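**Ticket:** cloth pick, lifted-point estimate drifts after the first regrasp
**Opened by:** Shobha Kulkarni
**Assigned to:** Yaroslav Hordiienko
**Component:** Hekberg (grasp-point predictor)
**Status:** fixed on branch, waiting on merge

**Shobha, 9:40**

Running the hanging-cloth protocol from the Groder write-up: grab anywhere, lift, let it hang, find the lowest corner, regrasp there. The first lift is great. On the second, Hekberg puts the predicted corner well off the fabric, always toward the floor. I've seen it on the red-orange cloth and on the dish towels, so I don't think it's color.

Full batch was 202 lifts. Of those, 80 had the bad second prediction. The rest look so good that I really want to save this method! When it works, the arm goes straight to the corner and the cloth opens up on the next lift.

**Yaroslav, 10:15**

Ooh, nice one. Can you tell me:

- which checkpoint
- whether you re-ran the board calibration after the wrist sensor was remounted
- whether the bad ones cluster by cloth shape (flat hang, bunched, twisted)

**Shobha, 10:50**

Checkpoint is Gruvthorpe-5. Calibration was redone after the remount and reprojection is fine, I checked it twice. Shape is a great question, I hadn't sorted by that. Doing it now.

**Shobha, 11:35**

It's the twist! Nearly all the failures are lifts where the cloth hangs in a narrow strip. When it hangs wide, the prediction lands on the fabric and stays there. 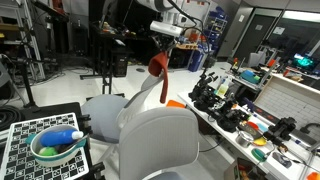 My guess is that the depth mask gets too thin toward the bottom of a strip like that, and the predictor fills in the rest from whatever is behind it. Chairs, floor, anything at a similar angle. I tried raising the lift height by 5 cm and the error moved with the background, so I'm fairly convinced.

**Yaroslav, 13:20**

I love that test. It also fits something in the code. The mask cleanup does an erosion step with a fixed kernel, and it was tuned on the Annamalai set, where the cloths are much wider. A thin strip can lose its whole lower end, and then the fallback extrapolates along gravity. That would give you "toward the floor" every time.

Two things to try:

1. Turn off the fallback and return "no corner" when the mask is shorter than the expected hang.
2. Scale the kernel by local strip width.

Start with 1, it's one flag:

`--corner-fallback none`

**Shobha, 14:45**

With the flag off, the off-fabric predictions are gone. The arm now skips the regrasp on twisted hangs, so it's safe but we lose those lifts. Trying 2 next. Is there a branch?

**Yaroslav, 15:05**

Pushed `width-scaled-erosion`. Smallest kernel is 2 pixels, please don't go under that or the sensor noise comes through as fringe. Keep the fallback off so we only see what the mask gives us.

**Shobha, 16:30**

Reran the saved depth from all 80 bad lifts through the branch. The mask follows the strip down to the tip now, and the corner sits on the cloth in every one except 5. Those are the tightest twists, and they come back as "no corner", so the arm wouldn't try anything silly.

This is so much better than I hoped for this morning. I'd like to report strip width as its own column in the results table.

**Yaroslav, 16:50**

Yes please, add the column. For the last 5, a small wrist rotation before the second look might untwist them. I'll open a separate ticket for that. Leave this one open until the branch is merged and you've done a live batch with the fallback off.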